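Können Maschinen schon den Haushalt machen?

Ein Kommentar von Diarmuid Conneely

Jedes Jahr im November bekomme ich Post von Firmen, die mir erklären, dass der Haushaltsroboter kurz vor dem Durchbruch steht. Ich schreibe seit einigen Jahren über Automatisierung und halte das für verfrüht.

In der Fabrik sieht die Sache anders aus. Bei Trudgate habe ich eine Anlage gesehen, die Gehäuse aus einer Kiste nimmt und in eine Halterung setzt, 1.549 Stück in einer Schicht, 3 davon daneben. Das ist gute Arbeit. Die Kiste steht aber immer an derselben Stelle, das Licht ist immer gleich, und die Teile sind trocken und hart.

Zu Hause gilt davon nichts. Eine Schüssel steht heute auf dem Boden und morgen in der Spüle. Was darin liegt, kann glatt sein, weich oder tropfnass. Wasser spiegelt, und eine Kamera, die direkt am Greifer sitzt, sieht dann oft mehr Glanz als Gegenstand. Dazu verdeckt der Greifer im entscheidenden Moment einen Teil von dem, was er fassen soll. Ein Mensch tastet in so einem Fall einfach weiter.

Benkirane wirbt mit 56 erlernten Handgriffen. Bei der Vorführung an einem Mittwoch bekam ich 34 davon zu sehen, die meisten ordentlich ausgeführt und sehr langsam. Gefragt habe ich nach dem Abwasch. Der war nicht dabei.

Ich bin nicht gegen diese Geräte. Wer schlecht zu Fuß ist, dem hilft auch eine langsame Maschine. Aber verkauft werden sollte sie nach dem, was sie in einer fremden Wohnung schafft, auf fremdem Boden und mit fremdem Geschirr. Solange die Hersteller dafür keine Zahlen vorlegen, würde ich kein Geld ausgeben.

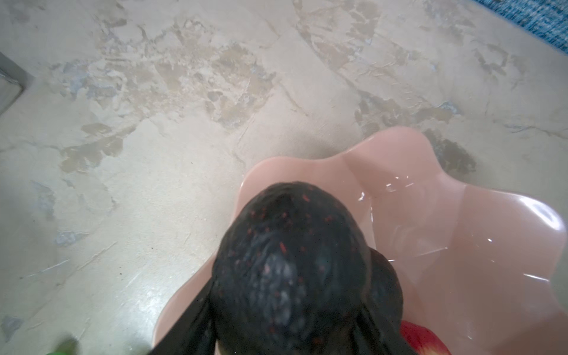
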